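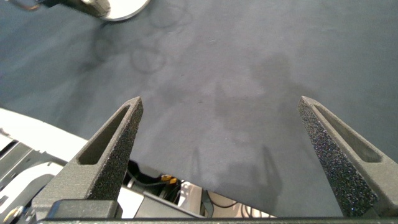 Can I train on the episodes recorded after the finger came loose?
Only if you filter them first. Use the field grip_ok and drop every episode where it is 0. The arm and camera data in those episodes are fine, but the gripper width is wrong.

Plarnamora Tabletop, fault release

Version date: 2025-11-22
Maintained by the Onard bench group
Please read the fault section before you use the gripper channel for anything.

What is in the release

1000 episodes of single-arm pick and place over a gray work surface, recorded from a wrist camera together with joint positions, commanded gripper width and measured gripper width. Of these, 102 were recorded with a mechanical fault in the gripper. We left them in because two groups asked for failure data, and because removing them would have broken the episode numbering that the older Wihongi scripts depend on.

The fault

The two fingers are open-frame parts with a long slot down each one. They are held to the carriage by screws. During a run in June the screws on one finger backed out far enough for the finger to tilt under load. The finger did not fall off. It stayed in place when the gripper was open and leaned outward when it closed on an object.

The measured width comes from the motor encoder, so it knows nothing about the tilt. The log shows a normal grasp while the tips are several millimeters farther apart than reported. Most objects slipped during the lift. A few were held anyway, by the lower part of the fingers, and those episodes are marked as successes. They are real successes with bad width values.

The controller raised no error. The Beder driver checks motor current and position limits only, and both stayed in range the whole time. We found the problem when an operator tried to reseat a dropped part by hand and felt the finger move.

Safety note

The operator reached in with the arm powered and holding position. That should not have happened. No one was hurt. The stop button worked, but it was on the far side of the bench and could not be reached with one hand in the workspace. It has been moved. The current procedure is:

1. Press stop and wait for the brakes to click.
2. Check that the status light is steady.
3. Then reach in.

Pausing the script is not the same as stopping the arm. A paused script still holds torque and will resume if the network connection comes back.

What we changed

Screws on both fingers now get thread locker and a paint mark across the head. Before each session the operator closes the gripper on a 6 mm gauge block and compares the measured width. If the reading is off by more than 0.2 mm, the session does not start. Finger force is capped at 80 percent of the earlier setting. We don't know yet if the cap helps – the loosening could be from vibration alone.

Fields added in this version

grip_ok: 1 if the gripper passed inspection, 0 if the episode falls in the fault period
slip: 1 if the object left the grasp during the lift, labeled by hand from video
width_cmd, width_meas: millimeters, unchanged from the last version

Known problems

The start of the fault period is a guess. We set it at the first slip that looked like a tilt, and the finger may have been loose for a while before that. If your work depends on accurate contact width, leave a margin before the first episode marked 0.

Slip labels were made by one person and have not been checked by a second. Episodes where the object was hidden by the fingers have slip set to -1.

Wrist camera calibration was not redone after the fingers were refitted. The camera mount was not touched, so the old file should still hold.

Loading

The old loader ignores grip_ok and will return all episodes without a warning. Update it, or filter on the episode index file yourself.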